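"Ein Chor braucht eine Küche"

Rasa Siliņa leitet seit vielen Jahren den Chor Aro in Bruvonitz. Ich habe sie vor der Probe getroffen, im Raum hinter der alten Bäckerei. Sie hat Tee gekocht und gleich gesagt, dass sie um sieben Uhr anfangen muss, pünktlich.

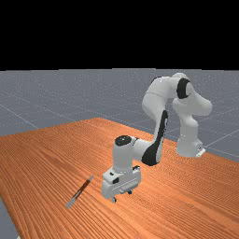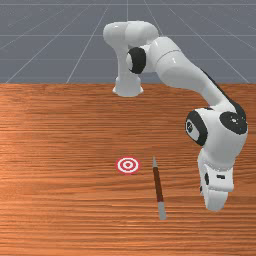
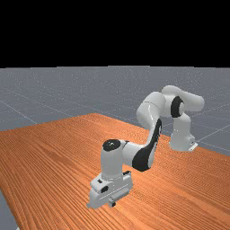 Mit dem Singen hat sie spät begonnen. "In meiner Familie hat man gesungen, aber schlecht", erzählt sie. "Meine Großmutter konnte sehr viele Lieder, und jedes hatte am Ende dieselbe Melodie. Ich habe das erst gemerkt, als ich in der Schule die richtigen gehört habe." Sie studierte zuerst Forstwirtschaft. Erst als eine Freundin, Līga Tamošiūnaitė, sie zu einer Probe mitnahm, kam die Musik dazu. Līga singt heute noch im Alt.

Nach Bruvonitz kam Siliņa wegen einer Stelle in der Verwaltung. Einen Chor gab es damals nicht. Sie hängte im Supermarkt einen Zettel auf, und zur ersten Probe erschienen 2 Personen. Eine davon war Byung-chul Seok, der eigentlich einen Sprachkurs suchte. "Er hat gefragt, ob man hier Deutsch lernt. Ich habe gesagt: Ja, mit Noten." Er ist geblieben und singt Bass.

Ich wollte wissen, wie sie das Programm auswählt. Darüber spricht sie lange. Sie mag keine Konzerte, bei denen alles aus einem Jahrhundert ist, und sie mag auch nicht, wenn man für das Publikum zu viel erklärt. Im November sang der Chor in der Kirche von Durkunora, vor 400 Menschen. Zwischen zwei alten Motetten stand ein Wiegenlied, das Bo-ram Ma aus dem Sopran mitgebracht hatte. "Bei der Probe war es zu schnell, beim Konzert war es zu langsam", sagt Siliņa. "Trotzdem war es für mich der schönste Moment. Die Leute haben nicht geklatscht, sie haben gewartet, ob noch etwas kommt."

Über Geld redet sie nicht so gern. Die Noten für ein Konzertprogramm kosten den Chor 700 Euro, dazu kommen Miete und Heizung. Manchmal bezahlt die Gemeinde etwas. Einmal wollte eine Firma helfen, aber sie wollte auch ihren Namen auf den Mappen sehen, und darüber hat der Chor den ganzen Abend gestritten. Die Mappen sind bis heute schwarz und ohne Namen.

Und die Küche? Siliņa lacht. Nach jeder Probe wird gegessen, meistens Suppe. Justinas Hunt, Tenor, kocht sie schon am Nachmittag und bringt sie im großen Topf mit dem Bus. "Wenn zwei Sänger sich nicht leiden können, setze ich sie in der Probe weit auseinander. Beim Essen sitzen sie dann nebeneinander, weil dort nur wenige Stühle sind." Ob das hilft, weiß sie nicht.

Für den Sommer plant sie ein Programm nur mit Liedern über Flüsse. Zwei Stücke fehlen ihr noch, eines davon soll für Frauenstimmen sein. Sie hat schon an einen Verlag geschrieben und wartet auf Antwort. Kurz vor sieben steht sie auf, stellt die Tassen in das Becken und fragt mich, welche Stimme ich singe.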